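Where Do Our Social Workers Go? Tracing Graduates of a Part-Time Program
Moushumi Akanda
Final report, Research Methods II

Background

The Plivileck part-time track lets people who already work in human services earn a graduate degree in the evenings. Its brochure promises that graduates "go on to lead." I wanted to find out where they go on to lead, and whether anyone there has noticed.

I am a student in the track myself, so I can't claim to be neutral. I wrote most of this between the end of my shift and the start of a seminar, usually in a parking lot.

Method

The alumni office gave me a mailing list with 879 names on it. A good many of the addresses belonged to employers people had left years ago, and one belonged to a landlord who wrote back very politely. After two mailings and a reminder in March I had 216 usable responses. The questionnaire asked about current job, field placement, hours worked while enrolled, and whether the respondent would do it again.

I also interviewed 12 graduates by phone. My supervisor, Dr. Lund, suggested half an hour for each call. Social workers are trained to let silence do its work, and when both people on the line have had that training a call can go on for quite a while.

Findings

Most respondents still work in public agencies or county-funded nonprofits, often for the same employer that had them before the degree. Promotion was common but slow. Several people described getting a new title first, the new duties next, and the new pay at some point they were still looking forward to.

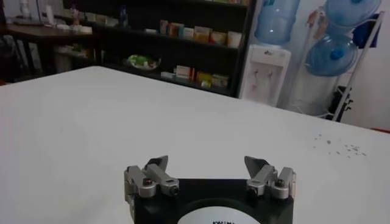 Field placement came up in nearly every interview, whether I asked or not. Students who were placed somewhere unfamiliar – a hospice, say, after years in child welfare – tended to call it the most useful part of the program. Those who did the placement at their own workplace called it convenient. One told me her supervisor had signed off on her learning goals without reading them, which she knew because she had left a line from her grocery list in the second paragraph.

The policy concentration had its own pattern. Its graduates were more likely to have changed employers, and more likely to say they missed clients. Two had gone back to direct practice. One of them now runs evening groups at the Fatby Family Center and says she sleeps better, apart from Friday, when the group runs late.

On the question of doing it again, the usual answer was yes, followed by a long pause and a condition. The conditions were child care, a car that starts, and fewer group projects.

Limitations

People who are happy with a degree probably answer mail about it more readily than people who are not. I also used the Cluvier scale for job strain, which was designed for full-time hospital staff and has no box for someone holding down a job, a placement and a thesis. Respondents drew their own box. I coded these as missing data, with regret.

Suggestions for the program

Keep the outside placement as the default, and make students argue for an exception. Update the mailing list every year. Move the group project out of the placement semester, or at least let us pick the group.

The questionnaire and the coding sheet are in Appendix A. Appendix B has the interview guide, including the 3 questions I dropped after the first call.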